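Hindton wood heater rule

The Hindton wood heater rule is a local air quality rule that limits the sale, installation and use of solid fuel heaters in the shire of Hindton. It was adopted after several winters in which smoke settled over the valley floor on still nights. The rule has been the subject of one court challenge, brought by the heater maker Bomard, and one formal review.

Background

Hindton lies in a narrow valley with hills on three sides. In winter, cold air drains off the slopes in the evening and stays near the ground until mid-morning. Smoke from chimneys is held in the same layer. Most of the older houses in the town, and in the neighbouring village of Jenton, were built with open fireplaces, and many were later fitted with slow-combustion heaters.

State law already set an emission limit for new heaters, measured in a laboratory with dry hardwood of a fixed size. The shire took the view that the test did not match the way heaters were run at home, where they are often loaded with damp wood and shut down overnight. It asked the state to tighten the limit. When no change was made, it drafted its own rule under the part of the state's environment act that lets councils act on local nuisance.
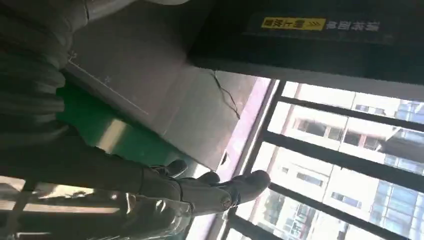

Grey robotic hand and metallic forearm

Provisions

The rule has three main parts. The first bars the installation of a new wood heater in any house on a lot smaller than 200 square metres. The second requires that a heater be removed or made unusable when a house is sold, unless it meets the shire's own emission limit. The third allows the shire to declare a no-burn night, on which only households with no other form of heating may light a fire.

A notice of a no-burn night must be published by 2 pm on the day it applies. A first breach leads to a written warning. A second breach in the same winter can lead to a fine.

Owners who remove a heater may apply for a rebate toward the cost of an electric heat pump. The rebate is higher for pension card holders and for tenants whose landlord has agreed to the work. Outdoor barbecues, pizza ovens and heritage kitchens open to the public are exempt.

Court challenge

Bomard, which makes heaters and sells them through dealers across the state, began proceedings in the state's planning court soon after the rule was adopted. It argued that the shire had no power to set an emission limit stricter than the state's, and that the removal requirement amounted to a ban on a lawful product. Dlamini, a dealer with a showroom in Jenton, joined the case on the same side.

The shire argued that the act set a floor and left councils free to go further where local conditions called for it. It relied on monitoring from the valley floor and on the wording of the nuisance provisions.

The court gave judgment on April 23, 2024. It upheld the installation limit and the no-burn nights. It struck out the shire's separate emission limit, finding that the method for testing against it had never been properly set out. The removal requirement was left standing but suspended for 30 weeks so that the shire could write a new method. No order was made for costs.
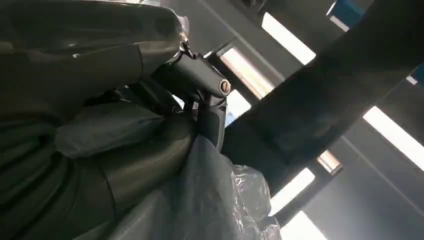 Bomard said after the judgment that the industry had asked for a single state standard from the start, and that a heater approved in one shire ought to be legal to sell in the next. The shire did not appeal. It published a revised method before the suspension ended, using a test with a low-burn stage and unsplit wood.

Review

The rule requires the shire to review it after two full winters. The review received 19 written submissions. Residents who supported the rule mostly wrote about washing, open windows and asthma. Those opposed wrote about power bills, and about blackouts during storms, when a wood heater may be the only heat in the house.

The review recommended that the rule be kept, with two changes. No-burn nights would be lifted automatically during a power failure, and the rebate would be paid to the installer directly so that owners did not have to find the full price first. Both changes were adopted. A proposal to extend the installation limit to larger lots was put aside.

Related articles

Air quality in Hindton
Bomard
Firewood collection permits
Jenton
No-burn night
Slow-combustion heater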